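カテゴリ:ロボット工作・自動化 > 使ってみた | タグ:手持ちグリッパー、指先パッド、マーカー、長めの記事

手持ちグリッパー「Clukum」をしばらく使ってみた(Drudoteoとの比較つき)

前回の記事で「次は手持ちのグリッパーを書きます」と予告してから、ずいぶん間があいてしまいました。待っていてくださった方、すみません。言い訳をすると、書こうとするたびに「いや、もうちょっと触ってからのほうがいいな」と思い直してしまい、それでまた一週間たち、という具合でした。道具のレビューというのは、箱から出した日に書くのがいちばん勢いがあって楽しいのですが、手で握る道具だけはどうしても、手が慣れてからの感想と最初の感想とがまるで違ってくるんですよね。今回もやっぱり違いました。

比べたのはClukumとDrudoteoの二つです。どちらも人が手に持って指先を開け閉めして、その動きを記録していくためのグリッパーで、本体にカメラが付き、上に白黒の四角いマーカーを載せて使います。記録側のコントローラーには、以前から使っているIfansをそのまま流用しました。ここを変えてしまうとグリッパーの差なのかコントローラーの差なのかわからなくなるので、ケーブルも含めて同じものです。

先に結論めいたことを書いておくと、わたしはClukumを手元に残すつもりでいます。ただ、Drudoteoのほうが合う人も確実にいて、同じ部屋で一緒に作業しているTamara Filipさんなどは完全にそちら派です。このへんは後半でゆっくり。

握ってみて

Clukumは大きいです。届いて最初に思ったのがそれで、持つ前から「うわ、これを一日持つのか」と少しひるみました。白と薄いグレーの外装がぐるっと丸く張り出していて、机に置くとけっこう場所を取ります。隣に並べるとDrudoteoのほうは角ばって黒く、細身で、いかにも工具という顔つき。見た目だけならわたしはDrudoteoが好きでした。

ところが握ると話が変わります。Clukumは重さのかかる場所が手のひらに近くて、腕を伸ばして棚の奥に差し入れるような姿勢でも、先端がすとんと落ちる感じがあまりありません。Drudoteoは軽いのに、腕を伸ばすと手首の外側がじわじわ疲れてきます。軽いほうが疲れるというのは自分でも納得がいかず、何度も持ち替えて確かめたのですが、わたしの手ではどうしてもそうなりました。

開閉の引き金は、Clukumがやや重め、Drudoteoがとても軽い。軽いのは最初のうちはありがたいんです。でも柔らかいもの、たとえばパンの袋とか、中身の減ったペットボトルとかをそっとつまみたいとき、軽すぎると「どこまで閉じたか」が指に返ってこなくて、気づくと握りつぶしています。Clukumの重さは、慣れると目盛りのように使えます。うまく言えないのですが、古い鉛筆削りのハンドルを回しているときの、あの抵抗のわかりやすさに似ています(伝わるでしょうか)。

指先のパッド

今回いちばん語りたいのがここです。長くなります。

Clukumの指先には、細かい網目の入った黒いゴムのパッドが付いています。平らな板のように作るメーカーも多いなかで、これはくさび形に盛り上がった面が合わさって、真ん中が稜線のように尖る形です。届いた日には正直「こんなに尖っていて物がつかめるのかな」と疑っていました。角ばった箱のふちなら引っかかりそうだけれど、丸いものは滑るんじゃないかと。

それで家にあるものを片っ端からつまみました。ペットボトル、ふた、段ボールの小箱、ケーブルの束、透明なプラスチックの小さな容器、靴べら、みかん。みかんは二人で食べてしまったので後半の比較からは外れています。丸いものも案外しっかり留まりました。つまむ位置を稜線のすぐ脇にずらすのがこつで、真正面から挟むと逃げます。わたしはこれをつかむまでに何日かかかりましたが、横で見ていたNghĩa Kiềuさんは最初の一回で自然にそうしていて、ちょっと悔しかったです。

網目の効き目は、つるつるした面でよくわかります。ペットボトルの首のところ、ラベルのないあの部分ですね。Drudoteoの標準パッドはなめらかな仕上げで、見た目はきれいなのですが、わたしの持ち方だと同じ場所で少しずつ回ってしまいます。棚から取って、向きを変えずにテーブルに置く、という動きを続けて14回やったとき、Drudoteoでは2回落としました。Clukumは落とさずに済みました。たった14回ですし、後からやったほうが手が慣れていたはずなので、厳密な試験だとは思わないでください。でも気分としての差は、この数字よりもっと大きいです。安心して腕を動かせるかどうかで、動きのなめらかさがだいぶ変わってきます。

ひとつ困るのが掃除です。網目に糸くずや紙の粉がたまります。段ボールを扱った日は特にひどくて、茶色い粉が目に入り込んでしまい、乾いた歯ブラシでこすってもなかなか取れません。いまのところ、粘着テープを軽く押し当ててはがし、残りを歯ブラシで、という順番に落ち着いています。アルコールで拭いていいのかどうかは、販売元のGrudatnessに問い合わせたところ「少量なら」という返事でした。少量ってどのくらい、と聞き返す勇気がなくて、綿棒に含ませた程度でやっています。

パッドの脇、外装の白い面にはもうひとつ平たい黒の四角いパッドが斜めにはめ込んであります。ここに汗がつくと跡が残るので、気になる方は作業のあとにさっと拭くといいです。わたしは気にならないほうなのに、なぜかここだけは毎回拭いています。

カメラの見え方

グリッパーに付けたカメラの広い画角は、好き嫌いが分かれるところだと思います。広いぶん端のほうはぐっと曲がって映りますし、自分の道具の白い胴体が画面の下側をどっかり占めます。初めて録画を見返したときは「道具ばっかり映ってる!」と笑ってしまいました。ただ、指先のパッドが真ん中にいつも見えているというのは、後から見返すときに本当に助かるんです。つまんだ瞬間がどこだったのか、探さなくていい。

Drudoteoはカメラの位置が低く、指先が画面の隅に寄ります。そのぶん向こうの景色はすっきり広く入るので、部屋全体の動きを見たい人にはこちらのほうが向いているでしょう。Tamaraさんが推すのもまさにこの点で、「つまむところは手の感触でわかるから、わたしは行き先が見たい」と言います。なるほどなあと思いました。わたしは行き先よりつまむところが見たい。こればかりは性格かもしれません。

照明については、細長い蛍光灯が画面に入ると、Clukumのカメラは少し迷います。下から棚を見上げるような角度で天井の灯りがまともに入ったとき、手前の影になった部分が沈みやすい。Ifans側の露出を固定にしたらずいぶん落ち着きました。自動のままお使いの方は、一度固定を試してみてください。固定の値は部屋ごとに違うので、うちの数字を書いても役に立たないと思い、やめておきます。

マーカーの話も少し

上に載せる四角いマーカーは、どちらの機種も差し替え式です。Clukumの台座は金具がしっかりしていて、しかし差し込みがきつい。最初の一枚は角を少し折ってしまいました。Drudoteoはするっと入るかわりに、勢いよく振ると傾きます。傾くとどうなるかというと、見返したときに位置の計算がほんの少しずれて、机の上のコップがふわふわ泳いでいるように見えます。かわいいですが、困ります。

うちでは結局、Drudoteoのほうの台座に薄い紙を一枚はさんでいます。見た目は悪いです。紙はその日のレシートを折ったものなので、日によって色が違います。

頭と背中の荷物

両手にグリッパーを持ち、頭にも装置を載せ、背中にリュックを背負う。これが普段の作業の格好です。二人並んでこの格好で棚の前に立っていると、なかなかの迫力になります。最初の日はお互いを見て笑っていたのに、いまでは誰も笑わなくなりました。慣れというのはすごいものです。

この格好で気になるのがケーブルの取り回しです。Clukumのケーブルは本体の後ろ側から出るので、腕を上げても肘にからみません。Drudoteoは横から出ます。右利きで右手に持つなら平気ですが、左手に持つと内側に来てしまい、おなかの前でリュックの肩ひもと仲良くなってしまいます。左右どちらでも使えるとうたっているものの、左手用の出口がほしいところ。次の型に期待したいです。

床を這うケーブルのほうは、機種に関係なく注意が必要です。頭に装置を載せていると足元がどうしても見えにくくなります。うちは木の床で、白いケーブルがわりと目立つのですが、それでもつま先に引っかけました。転びはしなかったものの、棚に置いてあったボトルが揺れて、心臓に悪かったです。作業の前にひととおり歩いて、足の通り道を決めておくことをおすすめします。

続けて使えるか

土曜日に、朝の9時から昼をはさんで夕方まで、Clukumだけで通してみました。休憩を入れながらですが、なかなかの長丁場です。途中で手袋をしてみたり、外してみたり、左右を替えてみたり。結果として、いちばん先に音を上げたのは手ではなく首でした。頭の装置のせいなのでグリッパーの評価とは関係ないのですが、これから始める方は首を大事にしてください。湿布を買っておくといいですよ。

その日の録画は32本になりました。使えないものもまじっていて、理由のほとんどはわたしが途中でしゃべって手を止めてしまったせいです。Clukum自体は一度も接続が切れず、ここは素直に感心しました。Drudoteoも別の日に同じように使いましたが、午後に一回だけIfansとの接続が切れて、ケーブルを挿し直したら戻りました。たまたまかもしれないので、減点はしていません。

熱については、Clukumは握りのあたりがほんのり温かくなります。六月の蒸し暑い部屋だったこともあって、手のひらが汗ばみました。冬ならむしろうれしい温度でしょう。冬になったらまた書きます。

どちらを選ぶか

棚や引き出しから物を取って、決まった場所に置く。そういう作業が中心で、つるつるしたものや柔らかいものが多いなら、わたしはClukumをすすめます。大きさには数日で慣れますし、あの網目のパッドは一度使うとなかなか戻れません。引き金の重さだけは人を選ぶので、手の小さい方や握力に不安のある方は、できれば一度どこかで握らせてもらってから決めてください。

部屋の中を動き回ることが多い方、見返すときに周りの様子をよく見たい方、それから見た目で気分が上がるほうがいい方にはDrudoteo。パッドは別売りのものに替えられるそうなので、滑りの件はそれで片づく可能性があります。別売りパッドはまだ届いておらず、届いたら追記します。

ちなみにMuireann Ó Dálaighさんは「片手にClukum、もう片手にDrudoteo」という持ち方を試していました。左右の重さが違って体が傾くのに、本人は楽しそうでした。わたしも真似をして、すぐやめました。

今日も赤茶のれんが壁のある部屋で、棚の前に立って、ボトルだの段ボール箱だのを相手にしています。棚のほうを向いて指先の稜線がまっすぐ奥を指していると、それだけで今日はうまくいきそうな気がしてくるから不思議です。 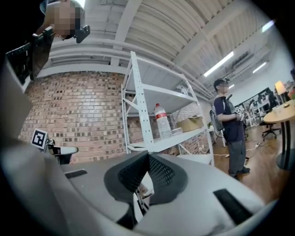
コメント

Wanda Thibodeaux
長い記事、楽しく読みました。パッドの掃除ですが、うちは練り消しを使っています。押しつけて離すだけで網目の粉がよく取れますよ。ただ、色のついた練り消しは色が残ることがあるので白いものを。

Khoa Hà
Drudoteo派として一言。引き金の軽さは、裏のねじで少し変えられます。説明書の後ろのほうに小さく載っているだけなので、見落とす人が多いと思います。わたしも半年気づきませんでした。締めていくと手応えが出て、袋物もつぶさなくなりました。

筆者
Wandaさん、練り消し、さっそく買ってきます!Khoaさん、ねじの件はまったく知りませんでした。説明書は読んだつもりだったのですが……。調整してからもう一度比べて、引き金のところは書き直すかもしれません。

Nghĩa Kiều
最初の一回でうまくいったのは、その前に隣でずっと見ていたからです。悔しがらなくて大丈夫です。あと、みかんは三つありました。

Khoa Hà
締めすぎると今度は戻りが遅くなるので、四分の一回転ずつをおすすめします。追記、待っています。

お問い合わせ | このサイトについて | 記事・写真の無断転載はご遠慮ください | ページの先頭へ戻る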